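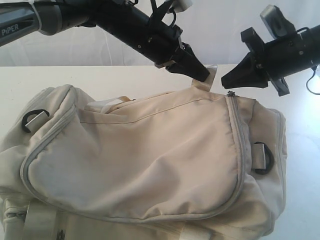 Trurness is the sort of island you only hear about from people who've been there twice, and the woman who runs the walking holidays on it would quite like to keep it that way. I met her in the café by the ferry slip at Dalgleish, where she'd ordered us both a bacon roll before I'd even sat down. I asked first what people get wrong, and she didn't need to think. "Suitcases," she said. "Great big hard ones on wheels. There's no pavement!" What she wants to see coming down the ramp is a soft duffel bag, a cream one like the one on the white table if you must, though she'd go darker herself on account of the mud.

She started the business, Pramano Walks, after a wet fortnight's holiday that she somehow didn't want to end. "I went home, looked at my desk and rang the letting agent," she told me. That was 17 years ago. She still does most of the guiding herself, with a bit of help in the summer, and she takes no more than 4 guests at a time. I said that seemed a small number to live on. She laughed and said it was, but the boat over to the seal beach won't hold any more and she's not buying another boat.

So what do you get for your money? Mostly you get walked, and then fed. The days begin with porridge at the guest house, and the long one goes right round the north end, past the old salt pans and up to the Drenix stone, which you'll find on all the postcards. I did it in April with a cold and a borrowed coat, and I can report that the last climb is a beast. "It's not steep," she said, when I brought this up. "You were talking too much." Fair enough.

We got on to prices, because readers always write in and ask. A week with everything in, ferry too, comes to £3572 for two people sharing. I must have pulled a face. "It's a lot," she said, "and I tell people so on the phone. But you won't put your hand in your pocket again until you're back on this side, unless you want a jumper." (I wanted a jumper. I bought the jumper.)

When should you go, then? She likes late spring best, when the thrift is out on the cliffs and the midges haven't got going. She'd skip August. The autumn weeks are cheaper – and very lovely if the wind stays down – but the ferry can be off for a day or more, so don't book a tight train home. "Bring a book and don't have a wedding to get to," was how she put it.

I asked if she ever takes a holiday herself. "Every winter," she said. "Somewhere flat." Then the ferry hooted, 30 minutes late, and she went off down the slip with the rest of my roll wrapped in a napkin.

By the Weekend Wanderer, April

Filed under: Islands & Coast, Walking Breaks, Chats

Last updated: April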